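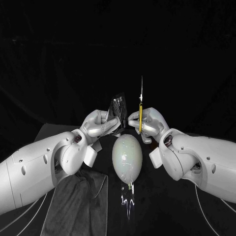
Ticket 61: right hand drops out of sync during two-hand steps
Project: Clindora, student manipulation course, balloon craft task
Opened by: Ayana Fikre
Status: open, workaround in place

The right hand stops following the teleop client for 900 ms at a time and then catches up in one jump. It occurs only when both arms are commanded toward the middle of the table. In the pose attached to this ticket, with the packet in the left hand and the scissors upright in the right, both hands converge above the balloon and the Rodlow controller is close to its minimum separation setting. Single-arm moves at the same speed do not trigger it. The client reports no error. The controller log shows "target held" on the right arm only.

Tried so far:
Restarted the Sqalli client. No change.
Reseated the right arm's data cable at both ends. No change.
Swapped left and right channels in the config. Fault stayed with the right arm, so the operator's glove is ruled out. 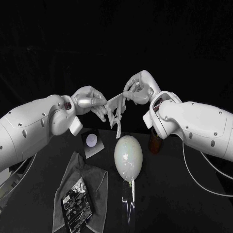 Attachment 2. Both hands on the white strip above the balloon.

Reply, Byung-chul Byun:
Please check the separation limit before opening any covers. The course image ships with 7 cm between wrist housings. Steps where both hands grip the same piece will go under that. The left arm has priority by default, so the right one is held. 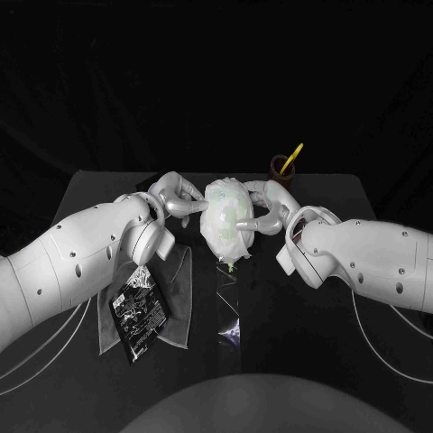

Reply, Ayana Fikre:
Limit was 7. Set to 5 and repeated the two-hand part of the sequence. Holds are fewer but still present when the fingers close from both sides. Also found that the right arm's target filter was still on the Buvov profile from the March assignment. Changed it to the course default.

After that change the catch-up jump is gone. The hold itself remains.
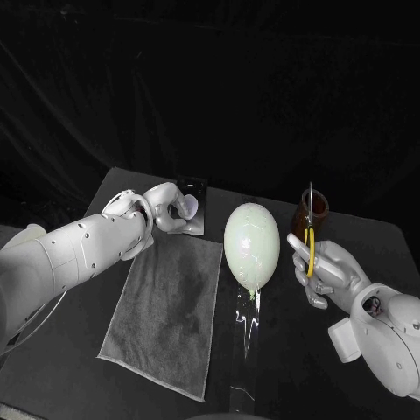 Byung-chul, can priority be set per step? The cup and packet steps run fine with the default, and I would like to leave them alone. For the two-hand steps I need both arms equal.

Reply, Byung-chul Byun:
Not in the installed version. Use two config files and switch between them at the pause. Keep the limit at 5, no lower. Leave the ticket open and attach the controller log from the next full run.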